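Drirkier Bench Readiness Checklist, With Comments
Desktop disassembly cell, Drovmont lab
Revision 3, April

Run this before every block of trials with the Kodo policy. The left part of each line is the check, and the comment after it comes from the last month of collecting data. Please add your own comments, I love reading them.

Section A: Power and stops

A1. Tower disconnected from the wall before anyone reaches in. PASS
Comment: Check the plug end with your own eyes.

A2. Emergency stop pressed, released and reset. PASS
Comment: The arm should hold its pose on reset. A small sag means the payload setting is wrong, so fix that first.

A3. Arm speed limited to 30 per cent for the first run. PASS
Comment: The new policy is much smoother than the old one, and it's tempting to skip this. Please don't!

Section B: Workspace

B1. Tower on its side, side panel off, board facing up. PASS

B2. Fixture plate on the left side of the table and not rocking. PASS
Comment: Press on each corner. We had one trial in April where the plate crept and the place step drifted with it.

B3. Fingers, linkage screws and fingertips looked over. PASS
Comment: Use the hex key, not your fingernail.

B4. Both kinds of view checked, wrist and fixed. PASS WITH NOTE
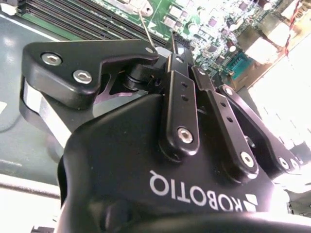
Robotiq linkages close up, with the motherboard behind. 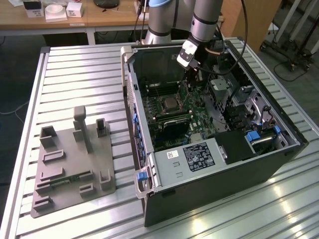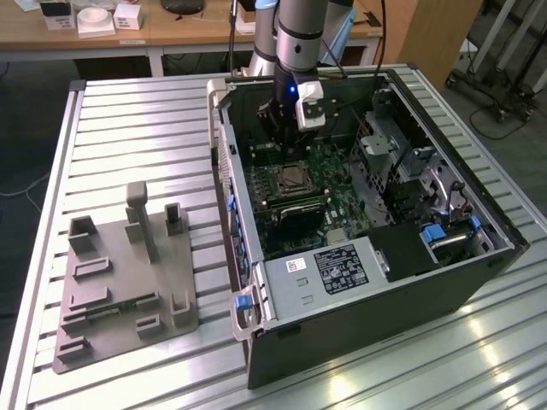 Fixed view of the open tower, fixture plate on the left. 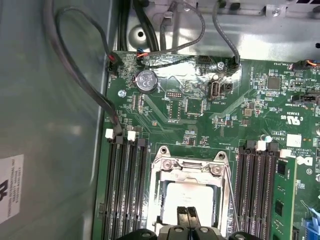 Wrist view, fingertips over the lower part of the processor.

Note on B4: bright light is still our biggest enemy at the wrist. Turn the bench lamp down until you can make out small parts on the board, then lock the exposure. Automatic exposure cost us a whole afternoon of good demonstrations, and the colour shifts between episodes confused the policy more than any change in layout did.

Section C: Method checks

C1. Start poses drawn from the Baloyi list, in list order. PASS
Comment: This is the heart of the method. The list spreads the starts over the whole case, including awkward spots a person would avoid. Training on those starts took us from a policy that froze near the cables to one that backs off and tries again. Watching it recover by itself for the first time was a real thrill — I replayed it all through lunch.

C2. At least 40 demonstrations saved for each start region. FAIL
Comment: The region beside the drive cage is short. Top it up before training, and don't pad it with copies.

C3. Force limit logged with every episode. PASS
Comment: Some early files have no force record. They stay in the archive but out of the training set.

C4. Training stopped at 2000 steps for the comparison run. PASS
Comment: Longer runs look better on the bench, but both methods need the same budget or the result means very little.

C5. Failed trials kept and labelled. PASS
Comment: Label by what the fingers did, e.g. "stopped short" or "closed early". "Bad" doesn't help anyone later.

Section D: Closing down

D1. Arm parked clear of the case. PASS
D2. Loose screws back in the tray. PASS
D3. Logs copied to the shared drive. PASS
Comment: Open one file after copying. An empty log is the same size as a promise.

Open items: C2 top-up, and a hood for the lamp.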